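Calibration

The tablet arrived at the Iltstead office with a fault slip taped to the back. Under "Symptom" the customer had written: pen draws too hard. Under "Customer" it said Akihiko Kikuchi, Bakancombe.

Dmytriv put it on the bench and opened the test page. The pen reported pressure in steps from 0 to 2,968. A resting nib should give zero. This one gave 42, then 42 again, and did not drift. She changed the nib and got the same figure. She changed the pen and got zero.

So the fault was in the pen, and the pen was a Grivard, the old type with the side switch and no battery. The driver allowed an offset. She typed in 42, saved the profile and drew a line from one edge of the page to the other. It started as a hair, thickened and thinned out again.

She wrote "offset applied" on the slip. Procedure then required a check against the customer's own files, if permission had been given. The box was ticked.

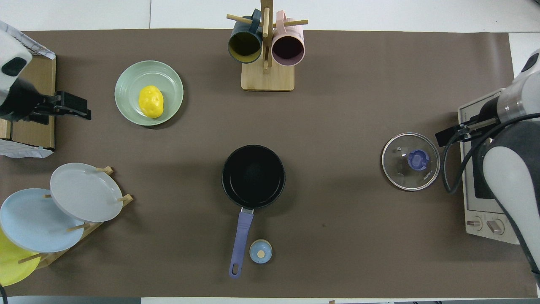
There was one folder, with 189 drawings in it, all of the same harbour wall. She sorted them by date. In the early ones the line was fine and the stonework was done in light strokes. At number 101 it became heavy. From there on every stone had a thick black outline, and the water was nearly solid.

She opened the log for that file. The driver kept a pressure record for each stroke, and she read the minimum values down the column. They were 0, 0, 3, 0. The offset did not appear until the last file of all, saved in April.

Dmytriv checked the column a second time. For 88 drawings the pen had been working correctly. He had simply pressed that hard.

She looked at the slip again, then removed the offset and drew her line. It came out heavy at both ends. She put the offset back, since the last file did need it, and added a second sentence below the first.

"Pen within limits before April - please advise if softer response curve wanted."

She printed the label for Bakancombe and packed the old nib in with the pen.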